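# Charge It on the Table

Most advice on phone charging deals with the battery. I think the larger share of avoidable damage comes from the surface the phone is on and the path the cable takes to reach it. Floors, sofa arms, beds and kitchen counters are all bad places to charge a phone. A plain table with a loose cable on it is a good place, and offices and shared houses should set one aside. 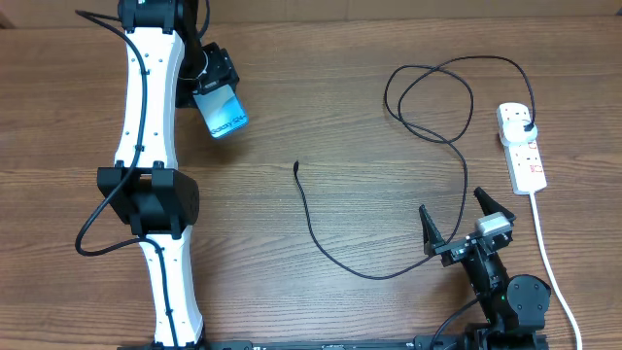 **Nam-gil Hwang**
*Maintenance technician, Barnthorpe Shared Workshops*

I look after the portable electronics at Barnthorpe: phones, handheld meters, two-way radios and a few tablets. Phones cause the most work. I have kept a charging log for some years, first on paper and later in a spreadsheet that Sun-ja Shim set up for the front desk. It holds 972 entries. In 39 of them the person noted a problem with the plug or the port: an intermittent connection, a plug that would not seat, or lint. Problems with the battery itself were rarer than that, although battery wear is slow and people don't write it down.

The log proves nothing about phones in general. It does tell me what to fix in one building, and what I chose to fix was the furniture.

A cable fails near its ends. The conductor flexes where the stiff molded section meets the flexible part, and each tight bend at that point adds to the fatigue. When a phone charges on a sofa arm, the cable usually hangs, and its own weight holds the bend at the plug for the whole charge. When someone picks up the phone to read a message, the bend tightens. On a table, the weight of the cable is carried by the tabletop. The last few inches can lie in line with the port.

For that reason I am against cable clips, at least near the phone end. Jolien Claeys, who manages our purchasing, ordered a set of adhesive clips from Brando and fixed them along the rear edge of the charging table. They looked tidy. They also fixed the length of free cable, so that anyone with a slightly larger phone pulled against the last clip. I removed that one and left the others. A cable that lies in a long, easy curve across the wood looks careless and is mechanically fine. I would leave it that way.

The same goes for coiling. A cable used every day does not need to be coiled between uses. If it must go in a drawer, the coil should be loose and wide, with no tie at the plug. Our standard cable is 1000 mm, which is long enough to reach the middle of the table from the wall socket with slack left over. I rejected longer ones. The surplus ends up on the floor, where chair casters run over it.

Wood is a reasonable choice of surface. It is a poor conductor of heat, and that is sometimes raised as an objection, but a tabletop still leaves the screen side and the edges of the phone open to the air. A cushion wraps around them. Metal would carry heat away faster, and it also scratches glass and carries crumbs of swarf in a workshop like ours. I settled on wood and have no plans to change it.

The charge level is a separate question, and here I am less strict than many people expect. Lithium-ion cells age faster when they are kept full and warm. Holding a phone at a full charge for days is therefore poor practice. Reaching a full charge before a long shift is ordinary use, and I would not discourage it.
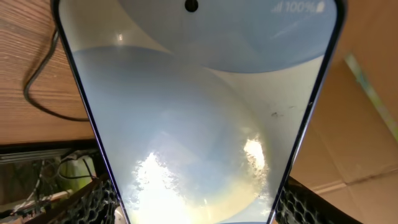

**Should I unplug the phone as soon as it is full?**

Unplug it when you next walk past. The charging circuit stops the main charge on its own, so a short delay does little. Leaving it connected and warm for long periods is the habit to avoid.

What I do object to is the way people check the level. They leave the phone plugged in, tilt it toward themselves, and try to read a small percentage through the reflection of a ceiling light. The tilt loads the port. A status bar in pale figures on a pale wallpaper makes it worse, because the person keeps turning the phone until the glare moves off the text. A darker wallpaper solves this at no cost. So does moving the table out from under the lamp. We moved ours in July, and Kirsten Baldursdóttir, who works beside it, reports that fewer people now lift their phones to look. I did not measure it.

Smudges are a minor version of the same problem. Skin oil scatters light and lowers contrast. One dry microfiber cloth kept on the table does the job. I do not supply spray, as some of it always ends up near the port.

Min-kyu Kwon has argued with me on the main point, and his case deserves a fair statement. He says that a fixed charging place turns a portable device into a desk telephone. People will bring their own chargers and plug them in wherever they sit, and the table will serve only those who would have been careful anyway. He would put a cable at every seat.

He is right that some people ignore the table. I still disagree with the remedy. Every additional cable is one more item to inspect, and cables that belong to no particular place are never inspected. I can check three cables in the time it takes to drink a coffee. I cannot check one at every seat, and a cable with a damaged jacket is a hazard whether or not anybody is using it. Fewer cables in a known position is the arrangement I can keep up.

There is also the matter of what else goes on the table. I allow phones and cables, plus the cloth. Drinks are the obvious exclusion. Clear plastic is the less obvious one. A transparent item on a bright tabletop is easy to overlook, above all when it throws a strong highlight, and people reach for the phone and knock the plastic thing instead, or set the phone down half on top of it. A phone that rests on an uneven support puts a sideways load on the plug.

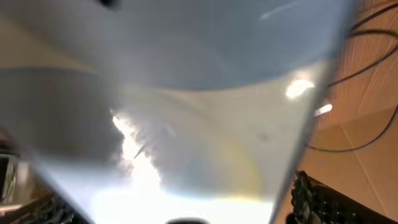 ## What I would specify

The table should be against a wall, with the socket above the tabletop if the building allows it. Our own socket is below, and the cable has to come up over the rear edge. I rounded that edge with sandpaper. A table with a raised lip at the back would be worse.

Cables should be black or another color that contrasts with the wood. White ones hide dirt less well, but against pale wood they are harder to see, and a cable that is hard to see gets snagged. Label each one at the charger end with the month it went into service. The Odum labels we use hold up to handling; paper tape does not.

Inspect at the molded ends first. Bend each end gently and look for a split in the jacket. Look into the plug for lint. Replace any cable that charges only when held in a certain position, and do not move it to a less important table, as was the custom at the Wi building when I started there. It will be moved back.

Ports should be cleaned with the phone switched off, using a wooden or plastic pick and very little force. I do this for anyone who asks. Most of what comes out is pocket lint, packed flat by the plug, and in several cases the owner had already bought a new cable.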